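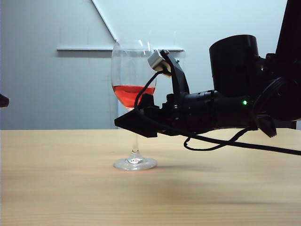 Stemmed glass with liquid in the bowl, gripper at the lower part of the bowl.

Household and Shop-Floor Chores: Frequently Asked Questions
Clorden Handling Trials
Maintained by Anwara Talukder. Last revised 2023-12-24.

Can a robot arm do household chores yet?
Some of them, at a fixed station, with known objects. A single arm on a bench can pick up a cup, move it and put it down. It cannot be sent into an unfamiliar kitchen and told to tidy up. Most of our enquiries are about the second case.

Which chores do you test?
Handling glassware, sorting cutlery, wiping flat surfaces, folding small towels, and loading parts into trays. The first four are household tasks. Tray loading was added in April at the request of two workshops.

Why is a wine glass treated as a hard item?
The wall is thin, the surface is smooth and curved, and the weight sits high above a narrow stem. Clear glass is also difficult for depth cameras, which often report the wall behind it. Liquid moves when the arm speeds up or slows down, so the arm must be driven more gently than with an empty glass.

Where should the glass be gripped?
Low on the bowl, close to the stem, is our usual choice. A grip on the stem alone lets the bowl swing. A grip near the rim presses on the weakest part of the glass.

What is the difference between Mamo and Ata?
They are our two control programs. Mamo replays a taught path and expects the object to be in the taught place. Ata corrects its path from sensor readings as it goes. Mamo is faster and easier to check. Ata copes with a glass that has been set down slightly out of position.

How reliable is it?
In the last glassware series each program was given 200 lifts. A lift was counted as failed if the glass slipped, tipped, broke or lost any liquid. Mamo failed 39 times, mostly where the glass was out of position. Ata failed 2 times. These results apply to one type of glass on one table and should not be used to predict results elsewhere.

Is that good enough for a home?
No. Two failures in 200 would be acceptable for plastic beakers. For filled glasses it means broken glass on the floor too often. There was also a person within reach of the stop button during every lift, and this is not practical in a home.

Can the arm pour?
Into a wide tumbler, yes, if the starting level is known. Pouring from a stemmed glass has not been tested.

Can it wash up?
It can place tumblers in a rack. Wet glass is slippery and our grip settings were tuned on dry glass. We do not offer settings for wet items.

Are shop-floor jobs easier?
Usually. Parts arrive in the same place, the lighting is constant, and the floor can be marked off. The Chantharasri tray-loading job runs on Mamo alone. Mixed bins of loose parts remain difficult.

How fast is it compared with a person?
Slower in all the household tasks. Tray loading is slower per part, but the arm can work through breaks.

Do the cables get in the way?
They can. Any cable run on the outside of an arm needs enough slack for the wrist to turn, and slack cable can catch on a tall object. Check the full wrist movement at low speed before placing glassware on the table.

Can I send in an object for testing?
Yes. Send at least three identical samples, and state the weight when empty and when full. Samples are not returned if broken.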